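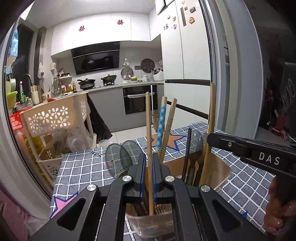 Luana Barros wrote in to ask whether the finger pads really need ridges, or whether a strip of plain rubber off an old bike tube would do the same job. She's building a hand-held gripper at her kitchen table, same as me, and she says her smooth pads hold a mug fine but let go of anything skinny.

Well, Luana, I started with smooth ones too! I used them for most of May and spent a lot of that time picking wooden spoons up off the floor. A round stick only touches a flat pad along one thin line, so it spins and swings and then it's gone. Soft ridges give it somewhere to sit. Run them across the finger if your sticks mostly stand upright and you want to stop them sliding down, and if you have the patience, make a second set running the other way and try both. My blue ones are the fourth batch and I'm still not in love with the corners.

A few other things I've picked up, in no special order.

Glue. Super glue dries brittle and the pads pop off the first time you squeeze something hard. I switched to contact cement – thin coat on both sides, wait until it's tacky, press, then clamp overnight between two scraps of wood. Rough up the plastic with sandpaper first. Put wax paper between the pad and the wood or you'll be gluing a third thing you didn't mean to (ask me about the clothespin).

Sandpaper, while I'm on it: start with 400 grit on the pivot holes, wrapped around a pencil, a couple of turns at a time. If you lean on it you'll make the hole oval and then the linkage gets sloppy, and you're printing the arm again. I've printed the left arm more times than I'd like to admit.

Don't crank down the pivot screws. Tighten until the arm stops moving, then back off until it swings without wobbling side to side. A dab of the removable kind of threadlocker keeps it there, but go easy, and keep it away from the plastic if you can, because some plastics crack from it. I put it on the screw with a toothpick.

Triangles in the linkage arms are worth the extra drawing time. My first arms were solid slabs and after ten minutes my wrist was done. Cutting out the middles took off a surprising amount of weight, and they bend less than I was afraid they would. Round off the inside corners, though. Mine split at a sharp one.

For practice, the utensil holder is hard to beat. It's crowded, everything leans on everything else, and you've got fat things and skinny things in one spot. Start with something tall you can grab well above the rest, like a long wooden stick, and work up to the chopsticks. Chopsticks are mean. I can get one out cleanly maybe half the time, and the other half it brings a friend along. Take the knives and anything breakable out of reach before you start, please.

A patterned tablecloth is handy too, if you're going to have any kind of camera tracking going. Gunther Gerlach told me that one at the Pesodside workshop, and I didn't believe him until I tried it on my plain white counter and the tracking wandered all over the place. Checks are great. Just tape the edges down underneath so it doesn't bunch up when you drag something across it.

Wash the pads! Dish soap and warm water, then let them dry all the way. Kitchen grease gets on everything and you won't notice until your grip goes bad and you start blaming the motor, or the spring, or your own thumb. I clean mine after every session now and once more if I've been near the stove.

Keep a little tub for the small screws. I went through 2 bags of them before I started using an egg carton, one cup for each size, with the lid shut whenever I get up.

Luana also asked about the spring return. I'm still fiddling with mine, so I'll write that up once it stops pinching me.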